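Mornport Tenants' Advice Project
Progress report to the Calvard Street fund, Calivard
15 Mar 2021

The grant was meant to show that a drop-in desk cuts rent arrears. We are halfway through and I can't say that it does. The desk has been open since September and we have spent £1695 of the money, mostly on printing and room hire.

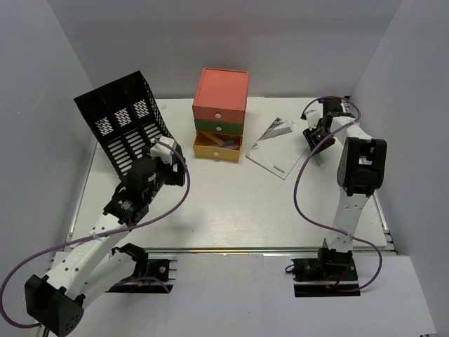 Arrears on the Clornness estate did fall over the winter. They also fell on the two estates where we have no desk at all, so I would be wary of anyone claiming the credit, ourselves included. We posted 600 leaflets and got very few calls that mentioned them.

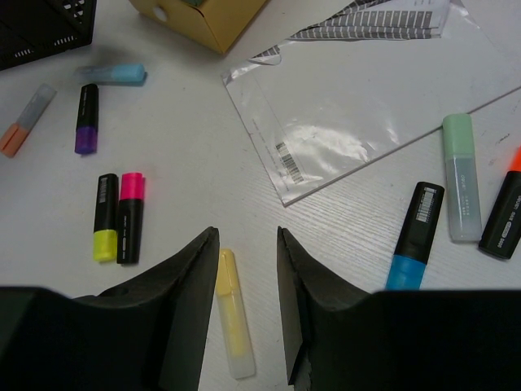

Case notes are the weak spot. Each adviser has a private way of recording a visit, and when I tried to add up the outcomes I found "resolved" being used for anything from a signed repayment plan to a tenant who stopped ringing. We now mark up the paper files by type of problem. A spread of highlighters in different colours, like the ones on the white table, is enough for that, and I see no case yet for the Calvo software we were quoted for. Of the 6 files I checked last week, three were still marked wrongly.

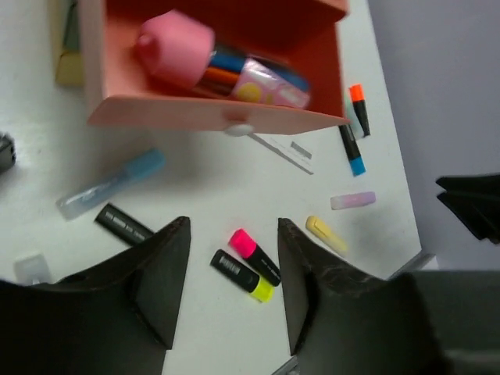

One tenant wrote on the feedback form that the advice was fine but the letter from the landlord came anyway, so what was the point of coming in. I have no good answer to that. We would like to move the remaining print money into evening hours - please let us know if the terms allow it.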